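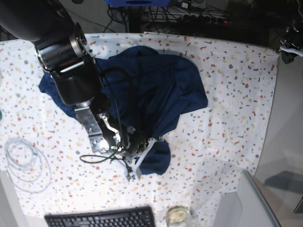
Hui-mei Tsai wrote in our visitors' book that she had come in for one napkin and left two hours later knowing how to darn, and would we please put that on the website. So we have, Hui-mei, and thank you, and the napkin is still going strong as far as we know.

We are the Irnby School of Household Linen, which is a grand name for three upstairs rooms over what used to be the Bolger & Tristham drapery shop. If you are of a certain age and grew up near here you will remember Bolger & Tristham, with the brass rule let into the counter and the bell that didn't ring unless you pushed the door quite hard. The shop closed in a cold December and the rooms above stood waiting until we took them on. We kept the counter (it was far too heavy to get down the stairs in any case) and it is now our cutting table.

What we teach is the care, mending and making of the cloth that a house uses every day. Tablecloths, napkins, tea towels, pillowcases, sheets turned sides to middle the way our grandmothers did it. We are very fond of tablecloths in particular, partly for the pleasure of a long straight hem and partly for all the things that get spilt on them, and our Saturday stain class is always the noisiest of the week! Bring your worst. We have had beetroot, candle wax, biro, a whole jug of gravy, and something from a christening that we never did identify but which came out in the end with cold water and a good deal of patience.

Classes are small, with 13 places in each, and they run for two hours with a proper stop in the middle for tea. You don't need to have sewn before. Plenty of people arrive saying they can't thread a needle, and we have a drawer full of threaders and a lot of sympathy. If you would like to go further there is our long course, 24 weeks from start to finish, which covers mitred corners, drawn thread work, patching, plain darning and damask darning, and finishes with a full-sized cloth of your own to take home.

Junpei Kubo looks after the long course and most of the mending evenings. He learnt to darn on socks, and says linen is much kinder once you have got used to how little it stretches. He also keeps our pattern cupboard, which holds 158 borders and corner motifs, drawn out on squared paper and free for any student to copy. If you borrow one, do put it back in its own envelope, as he will know.

We also run Zestik, our little newsletter, named after a brand of starch that one of our first students half remembered and none of us has ever managed to find. It goes out whenever there is enough to put in it.

A single class is £20 with thread and tea included. You are welcome to come up and look round before booking anything. The street door sticks in damp weather, so give it a shove, and mind the fourth stair.

Last updated: 21 April 2026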